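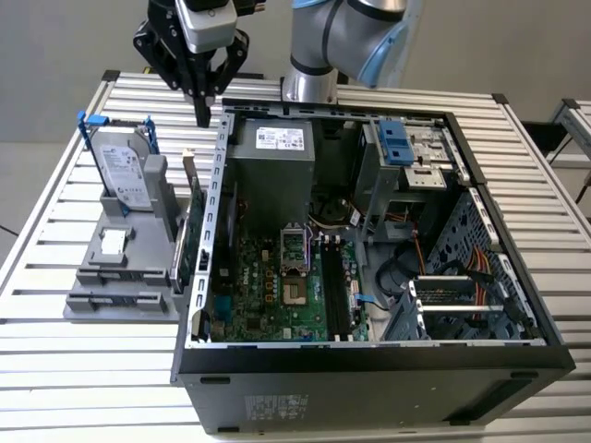
机械臂工作台上的一台台式电脑,侧板已经拆下。

科学小课堂 > 机器人与安全
7月31日 文/Tala Tarawneh

机器人为什么要学会“停下来”

各位小读者:

电脑用旧了,里面的许多零件仍然可以使用。Dondska实验室正在研究如何让机械臂承担电脑的拆装工作,例如取出硬盘、安装内存条。本期介绍该实验室发生的一次故障。故障没有造成人员受伤,但损坏了一条内存条和一个插槽。实验室同意将经过公开,供小读者学习。

一、内存条是什么

电脑工作时,需要把正在使用的数据临时存放在一个地方,这个地方就是内存。内存条是一块细长的电路板,下边缘有一排金属触点。主板上有专门的长条形插槽,内存条必须对准插槽,垂直压入,触点才能与主板连通。

内存条的下边缘还有一个小缺口,插槽里有一个对应的凸起。缺口与凸起对齐,内存条才能插到底。方向装反时,凸起会把它挡住。人用手安装时,感到“顶住了”,自然会停下来检查。

二、故障是怎样发生的

当天进行的是编号915的安装试验。按照程序,机械臂应当夹住内存条,移到插槽上方,调整角度,然后向下压。

试验中,内存条在夹爪里发生了轻微的偏转。偏转的角度很小,控制程序没有发现,仍然按照原定路线下压。内存条的一端先碰到插槽边缘,另一端悬空。这时正确的做法是停止,但机械臂继续用力,直到值班人员按下急停按钮。

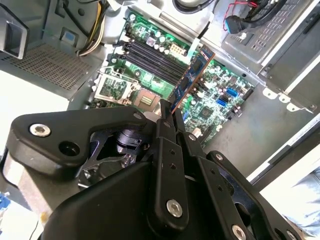 Matúš Hrubý看过试验记录后写道,机械臂当时并没有“不听话”,它完全执行了人给它的命令,问题在于命令里缺少一句“遇到阻力就停”。他还认为,讨论这类故障时,应当先检查人写的程序,再检查机器。

三、力的上限为什么重要

力的大小用“牛顿”作单位,简称“牛”。拿起一瓶500毫升的水,需要的力接近5牛。

实验室检查后发现,程序中下压力的上限被设成了300牛。这个数值原本用于另一项搬运工作,更换任务时没有修改。安装内存条的试验,后来把上限改为50牛。一旦测得的力达到上限,机械臂立即停止,并沿原路退回。

力的上限如同道路上的限速标志。在宽阔公路上合适的速度,到了学校门口就可能十分危险。机器更换工作时,它的“限速”也要重新核对。

四、实验室作了哪些改进

第一,每次更换任务,由两人分别核对力的上限,并签字确认。
第二,下压之前,机械臂先停顿8秒,由程序检查内存条的角度。
第三,夹爪内侧加装防滑垫,减少零件偏转。
第四,急停按钮移到操作人员伸手可及的位置,每年10月集中检查一次。

五、小读者应当记住的事

参观机器人时,请站在地面标线以外,听从工作人员安排。机械臂静止不动,不代表它已经断电,它可能正在等待下一条命令。不得将手伸入机械臂的活动范围。

在家中也不要自行拆开电脑。如需了解电脑内部结构,应请家长陪同,并先关机、拔下电源插头。电源盒即使断电,内部仍可能存有电荷,任何情况下都不要打开。

小词典

夹爪:装在机械臂末端、用来夹取物体的部件。
急停按钮:发生危险时使机器立刻停止的按钮,通常为红色。
阻力:阻碍物体运动的力。

本网站使用Cookie以改善浏览体验。继续浏览即表示您同意我们的Cookie政策。未满14周岁的读者,请在监护人陪同下阅读并作出选择。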